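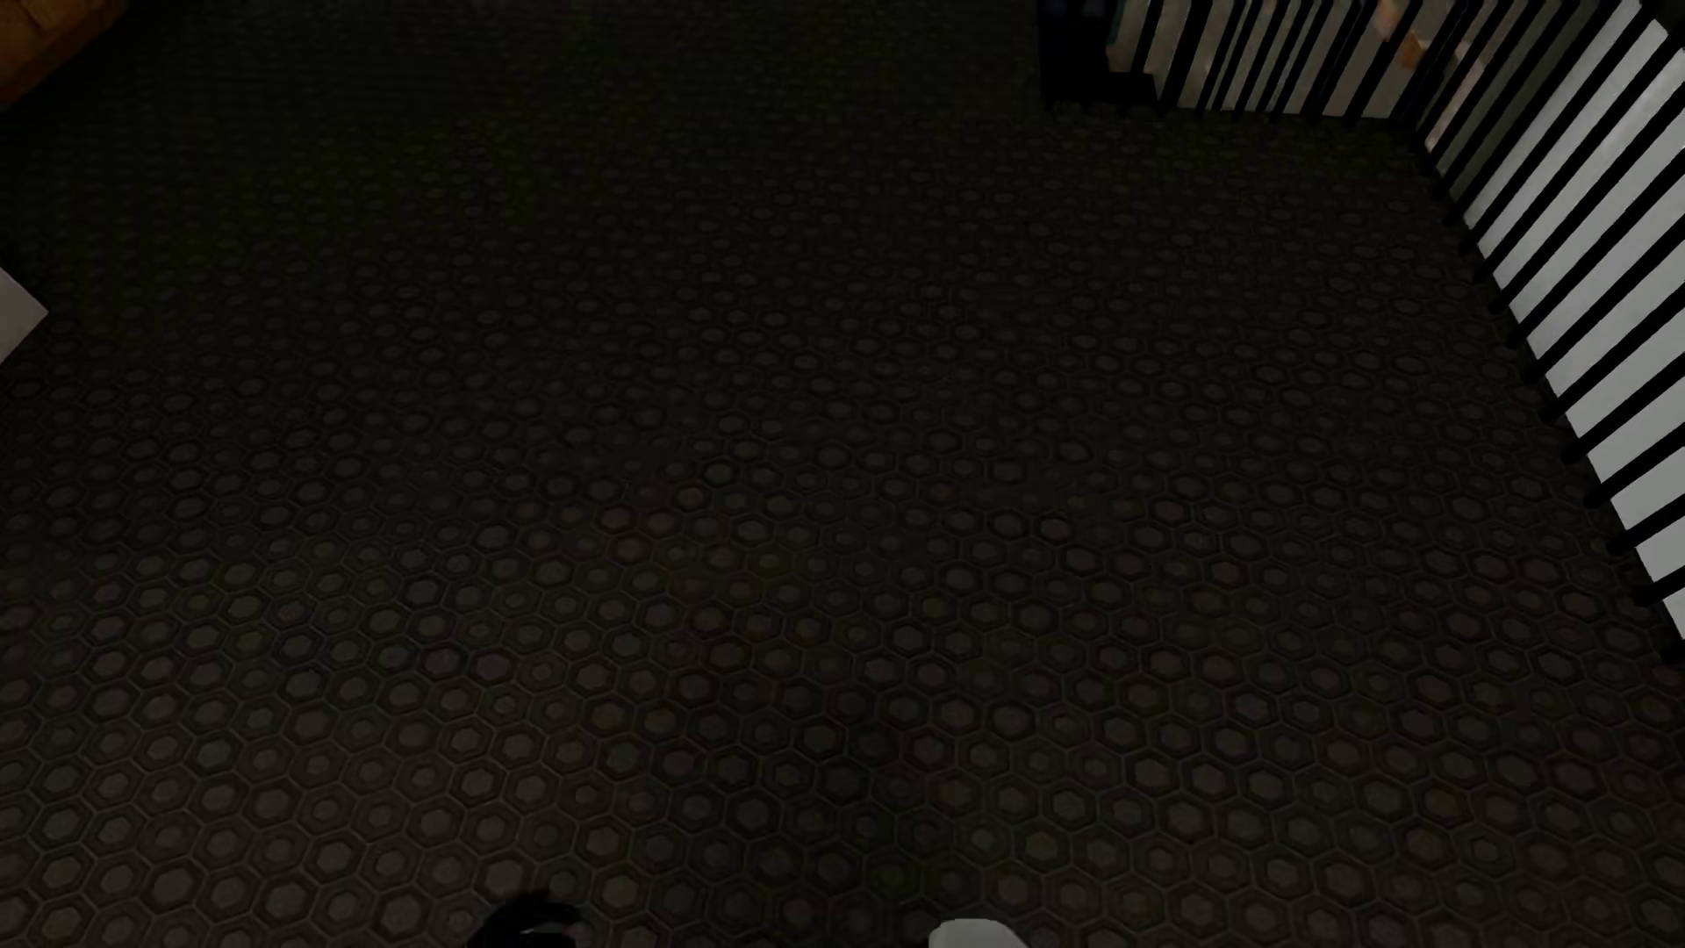
Hexagon-patterned floor in dark charcoal and brown-gray, with a railing along the right side.

February
By the Omden College second-year interiors group
20 shares | 3 comments

Patterned Carpet and Dirt: Project Report

Our project looked at whether a patterned carpet hides everyday dirt better than a plain one, and whether that makes any difference to how often people clean it. The idea came from the Tument building, where the upstairs corridor has a plain gray carpet that gets complaints every winter. The downstairs corridor has a small repeating pattern and gets almost none, although more people walk through it.

Before starting we read what we could find on carpet choice. Most of the advice is written by sellers and says the same things. Mid-tones hide more than very dark or very light colors. Small patterns hide more than large ones. Very dark carpet is good with coffee and mud but bad with lint, crumbs and pet hair. We wanted to check these claims with actual people looking at actual floor samples.

Method

We used carpet tiles from Resik, which sells leftover stock by the box. We picked plain charcoal, plain beige and a small geometric pattern sold under the name Cropper. All three were loop pile with the same backing, so the thickness and feel were close.

Each tile was marked with the same amount of dry soil, cotton lint or crushed cracker. We sifted these on by hand through a kitchen strainer. The first batch came out too heavy and we threw it away. After that we weighed the soil first and used a lighter tap.

People walking past our table in the main hall were shown the tiles and asked to rate each from very clean to very dirty. We collected nearly 240 ratings over the month. One part of the test was done in bright light at the table, and another in the side room with the blinds down and only a lamp on.

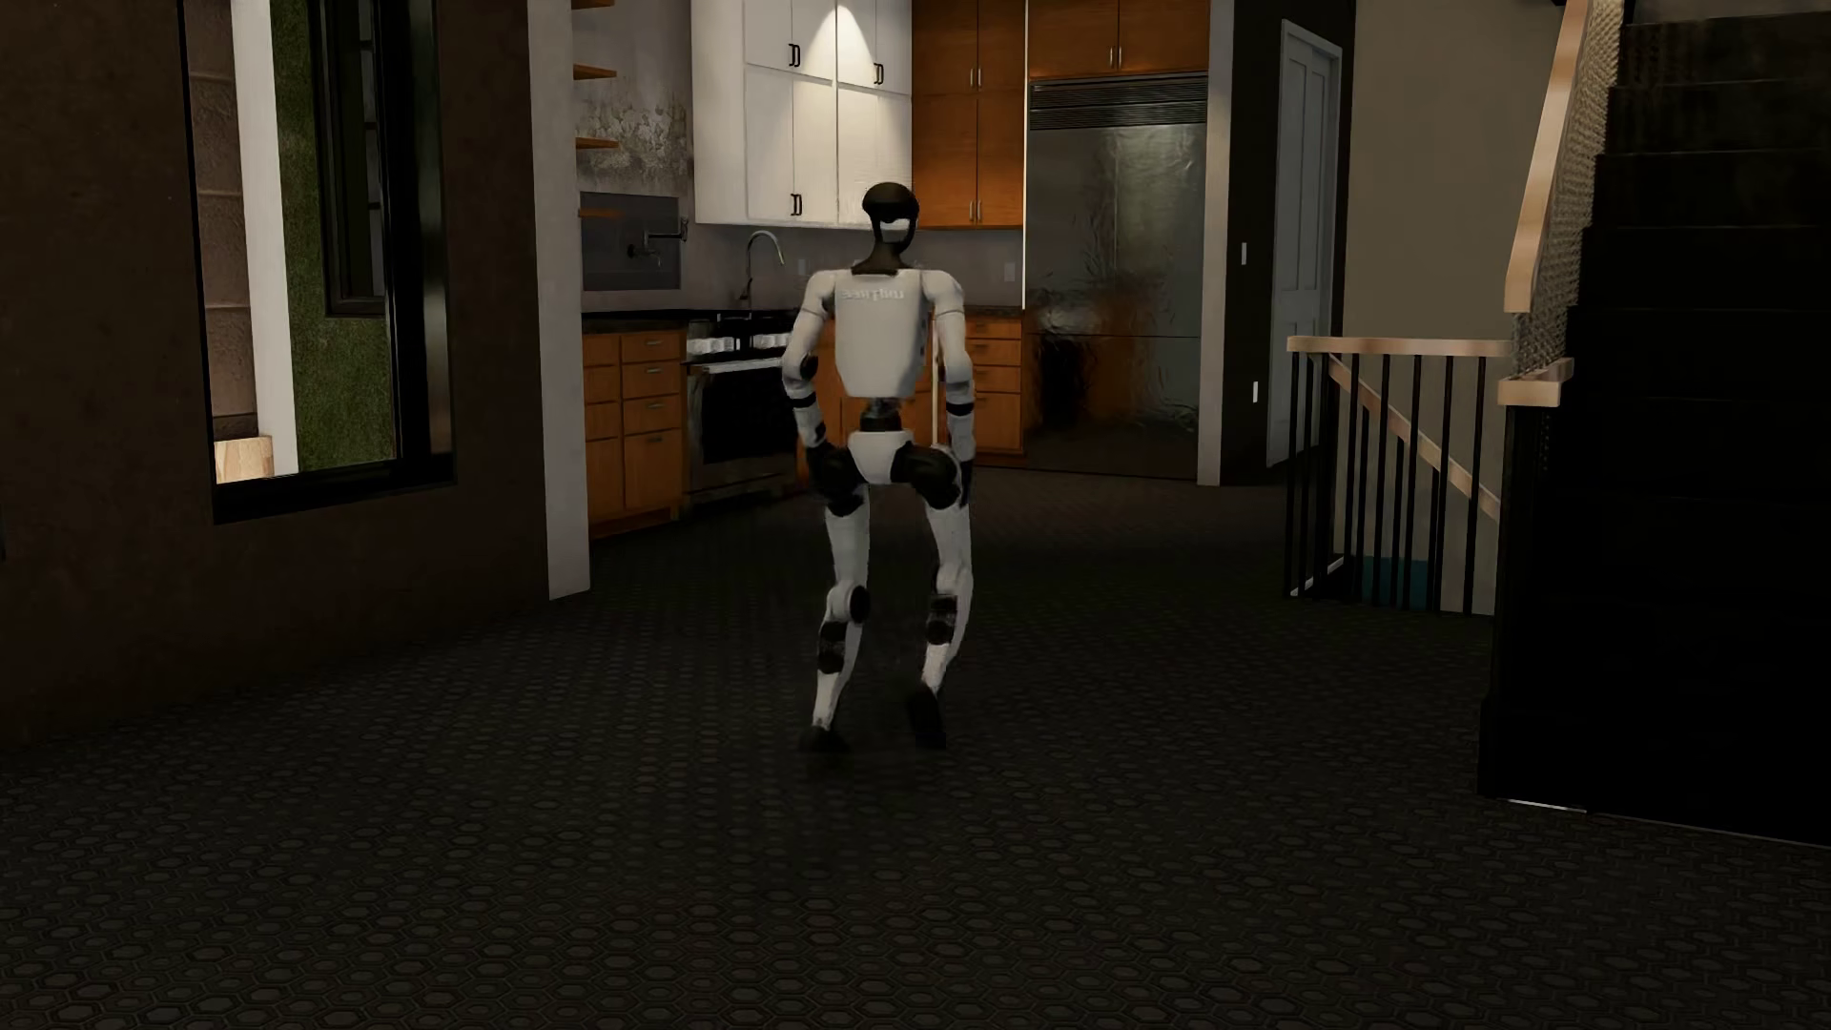
Humanoid robot on a dark charcoal carpet printed with small outlined hexagons, low light.

Results

In bright light the beige tile with soil got the worst ratings by a wide margin. The charcoal tile with soil was often rated clean. With lint the order was reversed, and the charcoal tile was rated dirtiest. A few people picked it out before they had sat down.

The Cropper tile was never the best or the worst with any of the materials. Soil and crumbs both got lost in the lines of the pattern. Lint showed, but people took longer to find it, and several ran a hand over the tile to check.

In the side room the differences got smaller. Most people gave the charcoal tile and the Cropper tile the same score whatever was on them. Beige still looked dirty with soil. We had expected lamp light from a low angle to make crumbs stand out by casting small shadows, and it did on beige, but on the darker tiles hardly anyone mentioned it.

We also put a short set of questions to people who have carpet at home. Those with plain carpet said they vacuum when it looks dirty. Those with patterned carpet were more likely to name a regular cleaning day. Our group had guessed the opposite, that patterned carpet would be left longer.
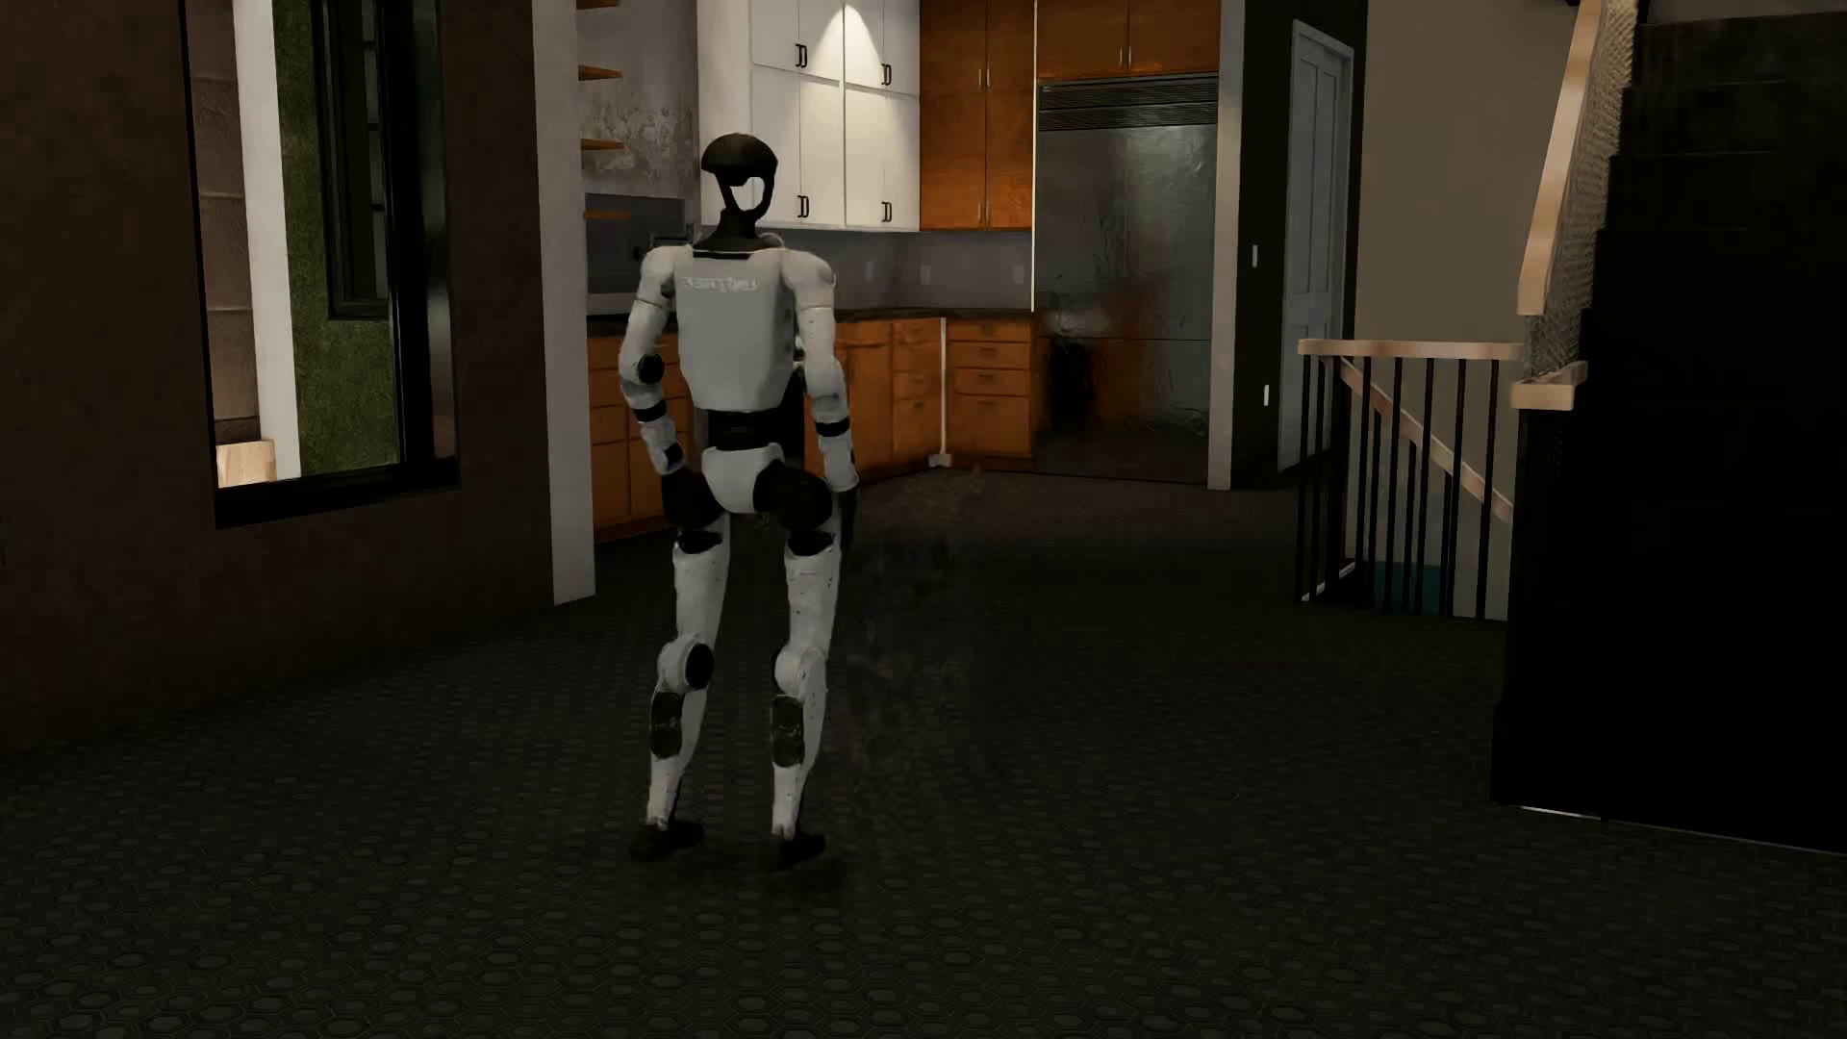 Cost came up in the answers too. Several people said they would not choose a geometric pattern for a large room, as matching the repeat at the seams wastes material. With tiles this is less of a problem if the pattern is small and runs evenly to the edge. The Cropper tiles could be turned any way and still looked right to us, apart from 2 in the box that had been cut slightly off.

Problems with the test

Our tiles were new. Old carpet is flattened along the walking line, and that changes how it catches light. We did not test wet stains, which is what most of the Tument complaints were about. People also knew it was a test about dirt, so they were looking for it.

Recommendation

For the upstairs corridor at Tument we would suggest a small pattern in mid to dark tones. It should be vacuumed on a set schedule, since the soil will be there whether or not it shows. The sample tiles are in the interiors store cupboard, bottom shelf, and can be borrowed by next year's group.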